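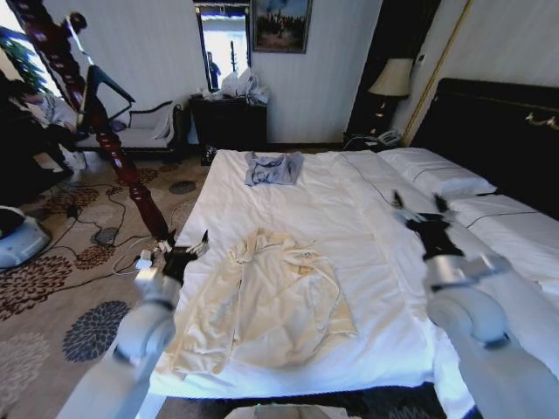 Rarside House – Rooms and Linen Meeting, Minutes
September
Posted by the Rarside office

Meeting opened at 2:15 p.m. in the breakfast room. Minutes of the last meeting were approved with no changes.

1. Guest clothing left on beds
Front desk reported two complaints about clothes moved during service. Agreed that clothing laid out on a bed stays there until the guest has been asked. T-shirts and other small items may be folded. Jackets and robes are to be laid flat or hung, never folded.

2. Pillows
The piped white pillows stay on all beds with a dark headboard. Firkine quoted $2352 for replacements. Held over – a second quote is needed.

3. Plastic bags
White bags have been piling up on the dressers. They go back to the linen closet at the end of each shift. Around 1000 are in stock, so no order this month.

4. Room furniture
Chaise cushions to be vacuumed weekly. Room 248 lamp shade to be straightened. Bedposts to be dusted with a dry cloth only. The phone in 411 has no dial tone and Provdale will look at it.

5. Other business
Ki linen delivery moves to 7 a.m. The side door must be unlocked by then.

Closed at 3:05 p.m.

Last updated: September

Recent items
Linen delivery times
Lost property procedure
Rooms and Linen Meeting, August
Provdale repair request form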